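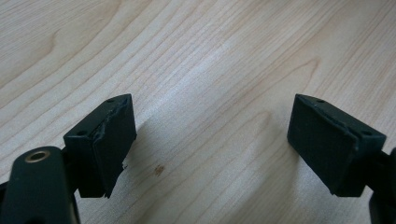
3.2 The table as a surface

Figure 2. Light wooden tabletop, with curved grain at the upper left.

Studies of household tidying tend to treat the table as a neutral plane on which the interesting things happen. Our households did not. Of the 40 homes in the Leltuvden study, 12 described the grain of their main table without being asked, and one did so at a length our transcriber still mentions.

The pale top in Figure 2 shows why the subject comes up. Fine lines run diagonally across the wood, a long arc sweeps through them, and towards the upper left the figure closes into a loose, darker oval. Marks of this kind gave us trouble in coding. Two of us, working separately, logged grain figures as cup rings, and in the March round one was entered as "stain, old, possibly tea".

We therefore added a "grain" category and went back over all 1,485 entries, of which 597 concerned the table. The revised codes are used from Section 4 onwards. The tea entry has been kept in the appendix, where it can do no further harm.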